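Notes > Robots > Opinion

4 min read

In praise of the boring example

I've been arguing with Braulio Aguirre about this since January, mostly over lunch, so it seems only fair to set down my side where he can't steal my chips. Braulio looks after the collecting at Lanulero, and his view is that more is more. Get the arms moving, record everything, let the learning sort it out. He's a lovely man and he's wrong.

Our biggest set so far has 3,256 examples in it, each one a person steering a pair of arms through some small household job. It sounds like a lot, and I was terribly proud of it until I spent a whole Wednesday watching it back (with biscuits, I'm not a saint). About 40 in every hundred were nearly the same example. Same object, same spot, same approach from the same side. You could have laid one over another and hardly seen the join.

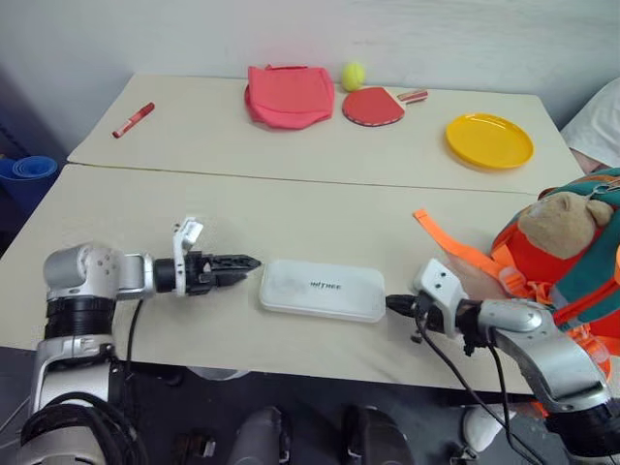
What I want people to think about is the table before they think about the arms. We fuss endlessly over grippers and cables, and then we put one object on a clean surface and wonder why the thing falls to bits in a real kitchen! Give me clutter. Give me a tennis ball tucked behind a red table tennis bat, a yellow plate off to one side, a marker lying at an angle, and a strap wandering across the table near the white box you care about. A frosted lid is a good choice too, if you ask me, being much less obvious than a bright red one. All of that is dull to set up and duller to put back differently for the next go, and I'd still take 70 examples made that way over a thousand tidy ones.

Braulio says this slows everyone down, and yes, it does. When Mihăilă was being put together we managed six decent examples before lunch one morning, and there were some long faces. But the operators got fussier as they went along, in a good way. They started asking whether a grasp from the other end would teach more, or whether a fumble followed by a recovery ought to stay in. (It ought. I'd keep nearly all of them - a system that has only watched perfect hands has no idea what to do with a dropped lid.)

I do have some sympathy for the other side. Counting is easy and variety is a pain to measure, and when somebody from Stavuvach rings up asking how it's going, a big number is a very comfortable thing to read out. I've done it myself, more than once.

Still, I'd like us to try a month with no running total on the wall. Let the operators move the clutter about, let them write a line about what was different each time, and see what we've got at the end. Braulio has agreed to a fortnight, grudgingly, and I still owe him lunch for it.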